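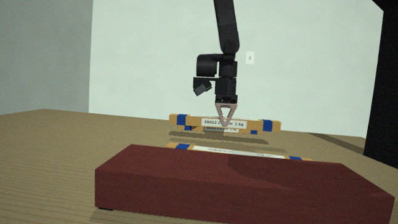

Dear Sandra,

Thank you for being so patient with us over the January break. I promised you a proper account of where the Flinosent work has got to, so I hope you'll have a cup of tea handy, as I do tend to go on.

You'll remember the question we were funded to look at was a plain one: could a machine take over the dull end of the packing bench at Griritz, the lifting and stacking of small parcels that Araceli's crew do for most of a shift? My answer for this period is "partly, and only in simulation so far", which I know is less than you were hoping to take to your own people.

The simulated bench is now in good shape. Finn has built it up with a wood-topped table, flat cardboard packages with blue tape at the ends and a one-kilogram label, and a big red block that takes up room on the table the way real clutter does. The arm comes down from above and has a simple two-fingered gripper. Picking from a clear bit of table went from 61 per cent of attempts in the last period to 78 per cent in this one, and we were all very pleased about that (Femi brought in lamingtons).

Stacks are another matter. When one package sits on another, the arm still has trouble judging where the top one ends and the lower one begins, and it will sometimes nudge both. Packages lying behind the block are harder again. Femi thinks a good deal of this comes down to how we score a grip, and he's rewriting that part now.

Friederike spent a Tuesday at Griritz watching the late shift, and came home with pages of notes. The crew there straighten a crooked parcel with the side of the hand without even looking at it, and we have nothing like that yet. She'd like to go back before we settle the next set of tests, and I'd be grateful if you could have a word with the site office about a visitor's pass.

On money, we are within budget. The simulation licence has been renewed, and the travel line is hardly touched. We are 2 weeks behind on the move to the real arm, as the mounting plate from Hamann came in the wrong size and had to go back.

I'll ring once the new plate has been fitted.

With warm regards from all of us at Jumura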